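Gwilliam kitchenware shop to close in July after 31 years

Gwilliam, the kitchen supply shop on Canal Street, will shut its doors for good at the end of July. Owner Glenys Cadwaladr broke the news to staff before opening and had a note taped up in the window by 9:30 a.m.

Lease is up. New rent too high, she said, and no point haggling any more.

"I'm tired and my knees are shot," Cadwaladr said from behind the counter. "Thirty-one years is a good run. I'd have liked a couple more."

The shop has 11 employees, 5 of them full time. Two have already lined up work at Bellik, the restaurant supply place out by the highway. Her son Arwel Cadwaladr will keep the knife sharpening side going out of his garage, drop off only, hours to be anounced. 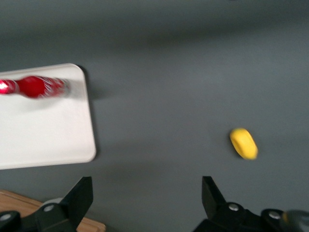 Photo: Tegwen Skyrme

Clearance starts right away. Trays, boards, bakeware, most small stuff marked down, and the bigger pans go on sale next week. Gift cards are good until the last day and not after. Special orders already paid for will be filled, Cadwaladr said, but no new ones.

Customers were in early. Rhiannon Pugh drove 13 miles for canning lids and left with two boxes of them plus a roasting pan she hadn't planned on.

"Where else am I going to go, the internet?" she said. "I want to pick the thing up and see how heavy it is."

What happens to the building isnt clear. Landlord Caradog Gough said he's talking to "a couple of parties" and would not name them. A coffee chain, Bosis, was rumored last spring. Gough wouldn't confirm that either. Any change of use would have to go before the zoning board and nothing has been filed so far.

The shelving and the old cash register are for sale too. Ask at the counter. Open 10 to 5 until closing day, cash or card, no returns on clearance items.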